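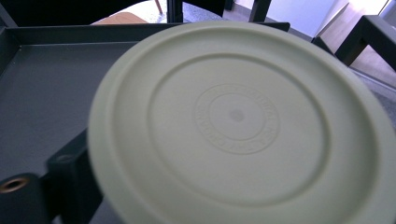 Households in the Brokthorpe service area may ferment cabbage, carrots and other firm vegetables at home with very little equipment, provided that the steps on this page are followed in order. A large, round plastic lid, such as the pale green one shown, should have its recessed inner circle and any raised lettering scrubbed with a soft brush, as residue collects in shallow molding. Lids that are cracked, warped or scented from earlier use should be set aside for dry goods.

Before you begin

You will need a food-grade container, a kitchen scale, a sharp knife, a large bowl, plain salt without iodine, and a small weight that fits inside the container. Wash everything in hot, soapy water and rinse it well. Soap left on a surface can slow the fermentation and spoil the flavor.

Select firm, fresh vegetables. Remove outer leaves that are bruised or torn. Late cabbage, harvested after August, generally holds more moisture and produces its own brine more readily than early cabbage.

Weighing and salting

Salt is measured by weight. Spoon measures vary too much between coarse and fine grades to be relied upon. For shredded cabbage, use 2 percent of the trimmed weight. A batch of 900 grams of trimmed cabbage therefore takes 18 grams of salt.

Slice the cabbage thinly, place it in the bowl and sprinkle the salt over it. Work it by hand until liquid gathers at the bottom, then let it stand before packing.

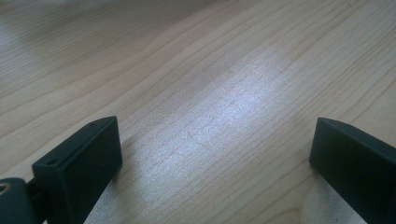

Mereana Kereama wrote to ask whether the salt could be cut in half for a family member on a restricted diet. She had tried this with a batch of red cabbage and found it soft and slippery within the week.

The office does not recommend reducing the salt. Persons on a restricted diet should consult their physician and may prefer to serve smaller portions. Rinsing the finished cabbage shortly before serving removes part of the salt, along with some of the sourness.

Packing the container

Press the cabbage down firmly in layers so that air is forced out. Pour in all of the liquid from the bowl. Place the weight on top and confirm that every piece is below the surface of the brine. Leave a gap beneath the rim, as the contents will rise.

Set the lid in place without sealing it tightly. Gas must be able to escape during the first days.
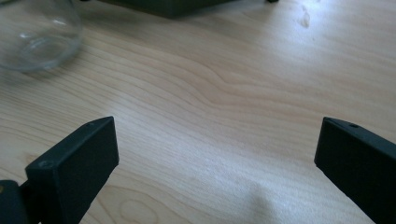
Keep the container at a steady, cool room temperature and out of direct sunlight. Put a tray under it to catch any overflow. Check the brine level daily and press the weight down if the vegetables have floated. Taste the cabbage with a clean fork after 5 days. If a sharper flavor is desired, allow it to continue and taste again at intervals.

A thin white film on the brine may be skimmed off. Fuzzy growth of any color, or a rotten odor, means that the entire batch must be discarded.

Storage

Once the flavor is satisfactory, move the cabbage to clean jars, cover it with its own brine and refrigerate. Write the packing date on each jar.

Printed copies of these instructions may be requested at the Brokthorpe office by asking for Leaflet 549. Last revised 22 October 2021.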